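2025-03-08
Sorting table, orange balls. Notes by Cristóvão

Continued from the page before. Mal-soon asked me to write down how the table is set now, because in May she will set it again in the other room and my old sketch is wrong in two places.

The white sheet is on the wooden table again. I tried it last month without the sheet and I did not like it, the orange is harder to judge on tan wood. On white I see quickly if a ball is a bit darker or has a mark. I wiped the sheet two times before starting.

The balls are the plain ones from Greller, no print. Bag says 300 pieces. I put 100 aside for Carol Whiteley, she wants them for the bounce test and they should stay clean, so please do not take from her box.

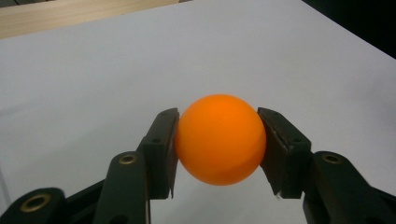

2 min read

Color is good on this lot. Matte surface, strong orange, I found no lettering on the ones I looked at. The Lemaire lot was more yellow and had a seam that one could feel with the nail. I still have a few of them in the drawer if somebody wants to compare – please put them back after.

Tray: the clear plastic one, long and narrow, with the handle slot at the far end. It stands on the left side of the sheet, long side going away from the person. Sang-wook prefers it across, but then it takes too much room in front and my elbow hits it. We leave it as it is until he has a better reason.

A small problem with the tray is the reflections. With the lamp from the window side I get a bright line on the wall of the tray and I lose the edge for a moment. Moved the lamp to the shelf, better. Bok-nam suggested a strip of tape on the rim, I did not try it yet. 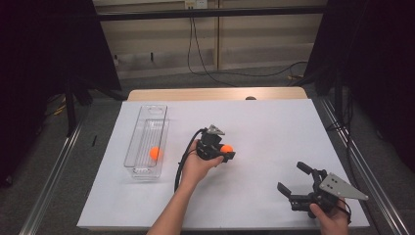

One ball in the tray, a second one above the sheet.

Balls roll if the table is not level. I checked with the short level and put folded card under one leg. It was enough, but the card will get flat with time, so check again next week. Better would be real feet, I wrote to Flellwood for a price and have no answer.

To do:
order second tray, same type
ask Mal-soon if the other room has carpet too (a dropped ball stays near on carpet, on hard floor I lose it under the cabinets)
new label for the drawer, the old one says Temoser and there is nothing from Temoser inside
card under the leg, see before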